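New book on village shrines and the ballot box is out in April

Readers who enjoyed Şükran Karabulut's lectures on faith and local power have been asking when the book would arrive, and at last there is an answer. "The Lamp and the Ledger: Shrines, Councils and Quarrels in Fliddale" comes out in April from Jellcombe Press, and it's a wonderful piece of work.
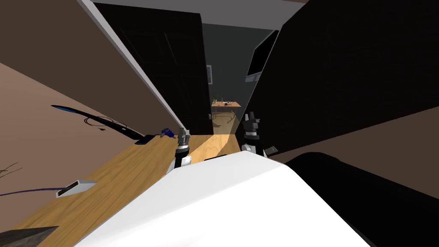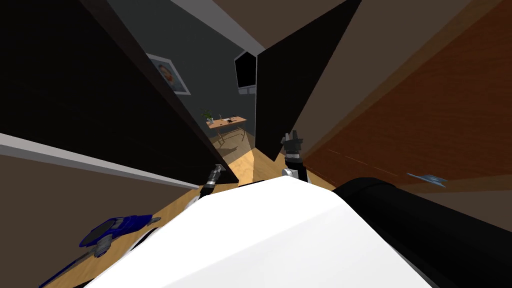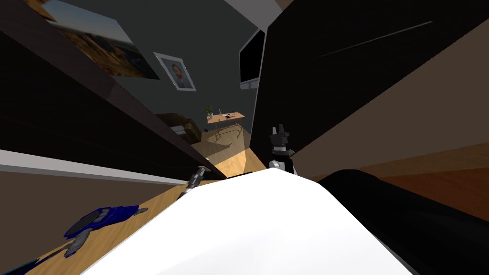 Karabulut spent 19 years going back to the same valley, reading council minutes and sitting through a great many festivals, and the result is a history that feels lived in from the first chapter. Her question is a simple one: when two congregations share a hillside, a well and a market day, what makes them argue, and what makes them stop? She begins with the small stuff of local life, the keys and account books and who gets to sit where. One early chapter is entirely about furniture, and if you work at a wooden desk like the one in the first picture, with its honey-brown grain, you may never look at it the same way again! In Fliddale the clerk's desk stood inside the shrine until the council demanded it back, and the row that followed split families for a generation.

The book runs to 418 pages, but it moves fast. The best section follows the road dispute at Vondadau, where a procession route and a drainage plan collided and both sides claimed the same saint. Karabulut is fair to everybody, including the engineers, and she has a great ear for the way people talk when they are trying very hard to be polite.

Muammer Tuncer has translated the letters and petitions in the appendix (200 of them, many never printed before), and they are a treat on their own. Look for the one from the baker.

Karabulut and Tuncer will read from the book at the Kurtuluş reading room at 2 in the afternoon on publication day. Entry is free, and there will be time for questions afterward. A paperback is planned, though Jellcombe hasn't set a date for it yet.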